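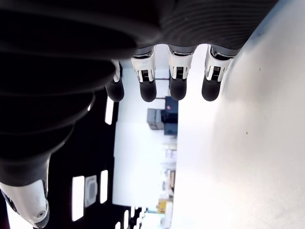
보도자료
2021년 10월 27일
배포 즉시 보도 가능

위게트 포르탱, 새 음반 「Griston」 1월 발매
피아노와 첼로로 만든 두 번째 정규 음반, 플런콤에서 발매 기념 공연 개최

(플런콤) 음반사 에코(Eko)는 피아니스트이며 작곡가인 위게트 포르탱(Huguette Fortin)의 새 음반 「Griston」을 오는 1월에 발매한다고 알려 드립니다. 이번 음반은 포르탱의 두 번째 정규 음반이고, 전체 연주 시간은 42분입니다. 음반은 LP와 디지털 음원의 2가지 형태로 나옵니다. LP는 900장만 제작하며, 추가 제작의 계획은 현재 없습니다.

포르탱은 첫 음반에서 피아노 독주만을 녹음하였습니다. 새 음반에는 첼로 연주자 플로랑스 파케트(Florence Paquette)가 모든 곡에 참여합니다. 두 사람은 같은 음악학교에서 공부하였으나, 녹음실에서 함께 일한 것은 이번이 처음입니다. 녹음은 프레이저 홀에서 밤 시간에 진행되었습니다. 홀 옆의 도로가 낮에는 시끄럽기 때문에 연주자들은 저녁 식사 후에 모여서 새벽까지 작업하였습니다.

포르탱은 다음과 같이 말하였습니다. "저는 오랫동안 혼자 연주하는 것에 익숙했습니다. 플로랑스와 연습을 시작하였을 때, 제 왼손이 너무 많은 일을 하고 있다는 것을 알게 되었습니다. 그래서 이미 완성한 악보에서 많은 음을 지웠습니다. 첫 곡은 거의 반이 없어졌습니다."

음반의 제목 「Griston」은 포르탱이 어린 시절에 여름을 보낸 마을의 이름에서 가져왔습니다. 마지막 곡 「우체국 앞」은 그 마을의 합창단이 부르던 노래의 짧은 선율을 바탕으로 합니다. 이 곡에는 머빈 마천드(Mervin Marchand)가 하모늄으로 참여하였습니다. 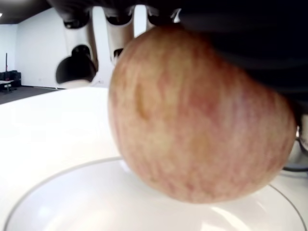 흰 접시 바로 위의 사과

프로듀서는 로리에 지라르(Laurier Girard)가 맡았습니다. 지라르는 포르탱의 첫 음반에서도 녹음을 담당한 바 있습니다. 그는 "마이크를 악기에서 조금 멀리 놓고, 홀의 울림을 그대로 남기고 싶었습니다. 의자가 움직이는 소리가 한 번 들립니다. 우리는 그 소리를 지울 것인지에 대해 오래 이야기하였고, 결국 남기기로 하였습니다"라고 설명하였습니다.

발매를 기념하는 공연은 1월에 플런콤의 에코 음악실에서 열립니다. 좌석은 60석이며 모두 지정석입니다. 공연은 중간 휴식 없이 진행되고, 새 음반의 모든 곡을 수록 순서대로 연주합니다. 공연 후에는 연주자들이 로비에서 관객과 인사를 나누고 LP에 서명할 예정입니다. 정확한 공연 날짜와 예매 방법은 추후에 에코의 소식지를 통하여 안내해 드리겠습니다.

LP의 예약 주문은 오늘부터 에코의 매장과 우편으로 받습니다. 예약하신 분께는 첫 곡의 악보를 인쇄한 엽서를 함께 보내 드립니다. 디지털 음원은 발매일에 공개되며, 그 전에 한 곡이 먼저 공개될 수 있습니다.

위게트 포르탱에 대하여
위게트 포르탱은 플런콤에서 활동하는 피아니스트, 작곡가입니다. 무용 공연과 라디오 드라마를 위한 음악을 작곡하였고, 현재 지역의 학생들에게 피아노를 가르치고 있습니다.

언론 문의
에코 홍보 담당 하프릿 웡(Harpreet Wong)
인터뷰 요청, 평론용 음원 및 연주자 사진은 위의 담당자에게 문의하여 주시기 바랍니다. 평론용 음원은 발매 전까지 외부에 공개하지 않도록 부탁드립니다.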